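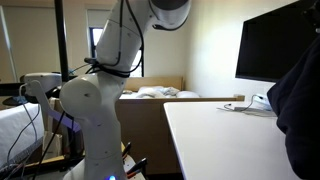

*Wukthorpe, March*

## 4. Setting up the audio tour at the Kettle house

The Kollero handset covers the brewer's mansion and the old malt store. The box promises a tour that "runs itself." Treat that as advertising and go through these steps before you leave the front hall.

1. Hold the power key until the handset beeps. Niluvance's leaflet says one second; allow 4.
2. Pick a language. The choice sticks until you power off.
3. Enter 251 for the house or 2,182 for the malt store. Stop numbers inside the house are printed on small brass plates, usually at knee height.
4. Play stop 7, the staircase, as a sound check.

**Note:** Stop 7 states that the founder drew the staircase himself. The building accounts name a hired joiner, and we have seen no drawing in the founder's hand. The same goes for the claim that his lager was "the finest in the state." The recording gives no source.

**Caution:** Do not use the handset on the cellar steps. They are steep and the commentary there is long.

5. To skip a stop, press the right arrow twice. One press is supposed to do it.
6. Return the handset to the rack with the screen facing out.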